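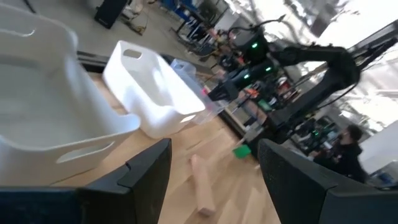 ## ダイニング天板、つやありのウレタンを剥がしてオイルにするか迷ってます

**hongmei_z**
2021年10月7日

木工カテの皆さん、知恵を貸してください。うちのテーブル、つやありのウレタン仕上げなんですが、オイル仕上げの友人宅でごはんを食べて以来、手触りがうらやましくて仕方ないんです(笑)
使うとしたらVeltonの亜麻仁系オイルかなと。サンダーは持ってます。天板は無垢のはぎ合わせで、使い始めて12年。子どもが毎日なにかしらこぼします。やめといたほうがいいですか?

---

**森のメリヤ**

やりましょう! うちは去年やって、もっと早くやればよかったと思ってます。80番で塗膜を落として、120、180、240と上げて、オイルは3回塗り。輪ジミはつくけど、軽く研いで塗り足せば目立たなくなりますよ〜。

---

**ウィルメルR**

反対に一票。子どもがいるならウレタンのまま使うべきです。オイルの天板に醤油をこぼして一晩放っておいたら、色が抜けるまで研ぐことになります。うちは結局あきらめてTrivarの水性ウレタン、3分つやで塗り直しました。

---

**森のメリヤ**

> 醤油をこぼして一晩放っておいたら

一晩放っておかなければいいのでは……?

---

**ウィルメルR**

放っておくんですよ、人は。夜中に気づいて拭く元気なんてないです。

---

**hongmei_z**

わかります、うちも確実に放っておく派です(笑)
つやのほうも気になっていて、日中は窓の光がけっこう反射するんですよね。
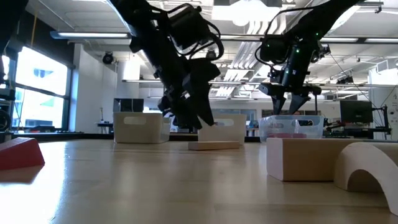
*昼間の天板。左側は光で白く飛んでいます。*

つや消しになれば食事中のまぶしさも減るのかなと。

---

**wanka_kagu**

ウィルメルRさんと名前が同じのWilmer Huancaです、まぎらわしくてすみません。家具の修理をかじってます。
まぶしいのが主な悩みなら、全部剥がさなくてもいいと思います。今の塗膜がしっかりしているなら、320番で足付けして、粉をよく拭き取って、つや消しのウレタンを薄く重ねる手があります。元の塗料が何かわからないと密着が心配なので、天板の裏の目立たないところで先に試してください。爪でこすって剥がれるようなら、素直に全剥離です。

あと、天板が本当に無垢かどうかは木口を見て確かめてください。突板だと80番なんて当てたら一発で抜けます。

---

**森のメリヤ**

突板の件は大事! 書き忘れてました、すみません。うちは厚い無垢だったので何も考えずにガーッとやってしまって。
でも手触りの話はどこへ……? つや消しウレタンを重ねても、オイルのあのさらっとした感じにはならないですよね。

---

**ウィルメルR**

手触りは慣れます。シミは慣れません。

---

**wanka_kagu**

それは人によるかと(笑) 私はシミのほうに慣れました。
オイルにするなら、気温には気をつけてください。うちの作業場が19℃だった日に塗ったときは、翌朝もまだベタついていて、4日ほど置いてようやく食器を置く気になりました。10月中ならまだやりやすいです。それと、オイルを拭いたウエスは自然発火することがあるので、丸めてゴミ箱に入れないで、水に浸けてから捨ててください。これだけは絶対に。

---

**cuadros_h**

横から失礼します。オルテンシアです。亜麻仁系は匂いも考えたほうがいいです。私はダメなタイプで、しばらく台所で立って食べてました。くるみアレルギーの人が家にいたら、くるみ系のオイルも避けてくださいね。

---

**hongmei_z**

皆さん、ありがとうございます! ウエスの話、知らなかったのでぞっとしました……。
さっき木口を見てきたら、木目が上面から続いていたので無垢で合ってそうです。まずは裏側の半分にVeltonのオイル、もう半分につや消しウレタンで試し塗りして、家族にも触らせてから決めます。夫は「今のままでいい」と言ってますが、聞こえなかったことにしました。

---

**森のメリヤ**

オイル派、応援してます! 試し塗りしたら、水滴を垂らしてしばらく置いた跡も見せてください〜。

---

**ウィルメルR**

醤油も垂らしてください。一晩で。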